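About Wornomel

G'day, and thanks for clicking the About link, which I'm told is the least visited page on any website. I'm Sang Triệu. I run Wornomel, a small shared workshop in Serkdale where people build robots in their spare time, and where I build mine when everyone else has gone home and I can finally get on the good bench.

We're a proper registered business these days, with a sign and a phone that rings, but the whole thing started in my garage at home. I'd been fixing packaging machinery for 16 years and wanted an arm of my own to muck around with. I bought a stack of second-hand servo motors at an auction (706 dollars, and my wife still brings up the figure) and spent a summer turning them into something that could pick up a tennis ball if you put the ball exactly where it wanted it. The car lived on the street. Then a neighbour asked if she could use my drill press, then her brother wanted to print some gears, and by January there were people in the garage while I was at work, so I went looking for a bigger shed.

What we've got now is an old upholstery place behind the tyre shop. Two roller doors, concrete floor, a mezzanine that's too low for anyone taller than me. The upholsterers left their cutting table behind and it's still the best surface in the building. We have a lathe, a small mill, a row of printers, a soldering corner with decent extraction, and a bench set aside for things that are going to move on their own. That last one has yellow tape on the floor and an emergency stop at each end. If you're going to work there, you'll get the talk from me first. It takes ten minutes and I've heard it's dull.

What we're building

The house project is called Torard. It's a two-armed robot meant for ordinary workshop chores: fetching, holding, putting back. I'm keen on the putting back. Anyone who's shared tools will know why!

Torard has a fairly squat body, an arm on either side, and a two-fingered gripper at the end of each one. I get asked a lot why we didn't go for hands with proper fingers. Cost, mostly, and also that I can rebuild a parallel gripper on a weeknight. A hand with five fingers has a lot of tendons in it and I've only got the one pair of reading glasses.

We've gone through a few versions of the arms. The first set used belts, and they sagged. The second set used gearboxes I'd printed myself, and they were fine until the weather warmed up and the shed got over forty degrees, at which point they went soft and made a noise like a kid chewing toffee. The current set has metal gearboxes at the shoulders and elbows and printed parts everywhere the load is light. I'm pretty happy with them. They're heavy, though, and that's why the base has a bag of sand bolted inside it.

Building it twice

The other half of the project is called Stoica, and it's all software. Stoica is our simulated workshop — a pretend room with a pretend Torard in it, where members can try out their code before it goes anywhere near metal. Most of the evening crowd spend more time in Stoica than they do at the bench, and some of them have never held a spanner. They're very welcome. I held only spanners until I was forty, so we even out.
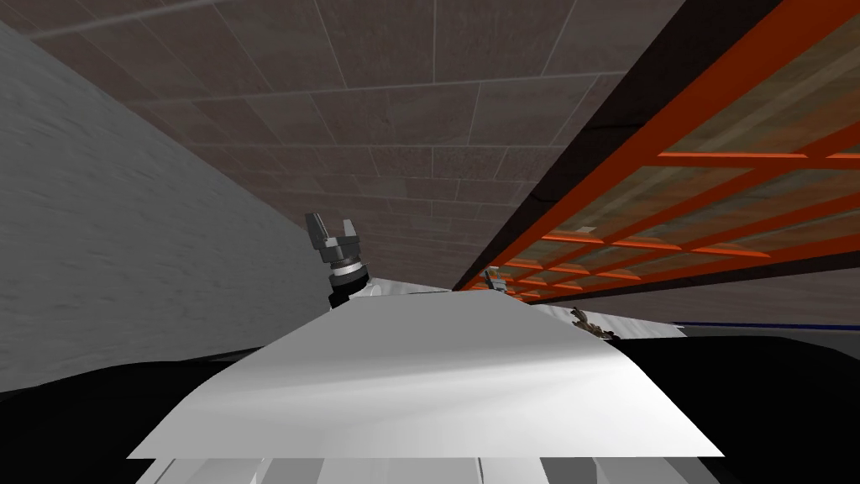 Getting two arms to share a workspace has been the hardest bit of the whole build, and I badly underestimated it. One arm is easy enough: you tell it where to go and you check that nothing's in the way. With two, each arm is the thing in the other one's way, and they both have elbows. We do all our arguing about this in Stoica, over a plain white tabletop with nothing fancy about it. With one gripper pointing straight up behind the left rear corner, and the other so far back that only the top of it clears the table, you can see how much of an arm goes missing from the robot's own point of view. Everyone who writes code for Torard hits this sooner or later. You think you know where the arm is, and all you've got is the last bit of it sticking up like someone's hand out of a swimming pool. The joint sensors know where the rest has got to, so we lean on those, and let the camera worry about whatever we're trying to pick up.

The pretend room isn't a copy of the real one, by the way. People expect it to be and get a bit let down. I started out measuring the shed to build it properly, and got as far as the roller doors before I realised we'd be doing it forever. So Stoica has its own furniture and colours, and the textures came from whatever I could get for free. I like that it's a bit odd-looking. If your code can only find the table in a room that looks exactly like our shed, it'll fall over the first time somebody moves a bin.

What does have to be right is the robot. Link lengths, joint limits, how wide the fingers open, how heavy each part is. I weighed every piece on the kitchen scales (sorry, love) and typed it all in over a couple of nights. The file has 73 lines in it that say nothing except what something weighs. Then one of our members found I'd put a decimal point in the wrong spot on the left forearm, so for weeks the simulated arm had been swinging around like it was made of balsa. We fixed it, and a whole pile of strange behaviour went away, and then a different pile turned up that had been hiding underneath.

How an evening goes

Wednesday is the main night. Doors open after tea and people drift in with laptops and half-finished brackets. The first hour is mostly chat. Somebody will have broken something and somebody else will have a theory. Around the soldering corner it's usually the drone people, who are good company but do leave their offcuts everywhere, and over at the cutting table we'll have Stoica up on the big screen so we can all stickybeak at the same run.

A run starts with both arms parked. We load whatever task the member's been working on, set it going, and watch. Then we go back through it from the different camera positions, slowly, and that's where you learn things. Torard carries cameras on its wrists as well as up on the body, and the wrist ones get some very strange angles depending on what the arm's doing.
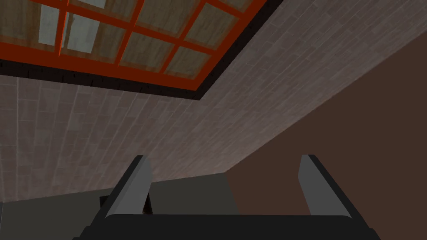
I'd say the wrist views have taught me more than anything else we do. When you're standing beside a robot you judge everything from where you are, and it's easy to forget the poor thing has to work with whatever its cameras happen to be pointing at. We had a member spend a fortnight tuning a grasp that kept missing. The maths was fine. The arm was turning its wrist over on the way to the table, so for the part of the move where the camera needed to be looking at the target, it was looking at something else altogether. She added one extra waypoint to keep the wrist facing down and it came good that same night. There was cheering, and a packet of Iced VoVos got opened.

Once something's behaved itself in simulation we try it on the real arms at quarter speed, with someone's hand resting on the stop button. No exceptions to that, me included. Plenty of things that look lovely in Stoica go wrong in the shed. Cables snag. The floor has a slope to it. The real fingers have rubber pads that pick up dust, and then everything they touch gets slippery. I keep a list of these on the whiteboard and we add them to the simulation when we get a chance, though the cable one has me beat. If you know how to simulate a cable tie that's been done up by someone in a hurry, please come and see me.

Who we are, sort of

It's me most days, plus a part-timer in the office who does the invoices and keeps the coffee machine descaled. The rest is members. We've got a retired boilermaker, a couple of uni students, a dental nurse with the steadiest soldering hands I've ever seen, and a dad and daughter who come in together and are building a robot chook feeder that I'm a bit jealous of.

You don't need to be any good to join. I mean that. You need to be willing to sweep up, and to ask before you use the mill. We charge a monthly fee that covers the power and the rent, and materials are at cost. Your project stays your project. If you'd like to help with Torard instead of bringing your own thing, there's always a job going, and I'll try to give you one that suits. At the moment we're after someone who likes wiring looms, and someone patient who'd write up how the gripper goes together, because my own notes are on the backs of delivery dockets.

We also do a bit of paid work to keep the lights on. Small jigs, one-off fixtures, the occasional repair on a machine that's older than its manual. If you've got something along those lines, ring during the day and let it go for a while. I'm usually under something.

What's coming up

Next on Torard is a proper tool rack it can reach, with a marked spot for each thing. The rack in Stoica is bright orange with timber shelf panels behind the bars, and a few of the members have got so fond of it that they're lobbying to paint the real one to match. I had grey in mind. I suspect I'm going to lose.

After that I want to have a go at handing things from one arm to the other, which we've only managed in simulation, and only with a block. A screwdriver would be nice. A full mug of tea is the long-term goal, and I've already been told it won't be my mug.

Coming to see us

We're in the lane behind the tyre shop in Serkdale. Parking's easy after five and hopeless before it. Visitors are fine any Wednesday evening; just knock on the left-hand roller door, since the right-hand one has a bench against it. Closed shoes, please, and tie your hair back if it's long. Kids are welcome with a grown-up. If you'd like a go at driving Torard in Stoica, say so when you come in and I'll set you up at the big screen.

Cheers,
Sang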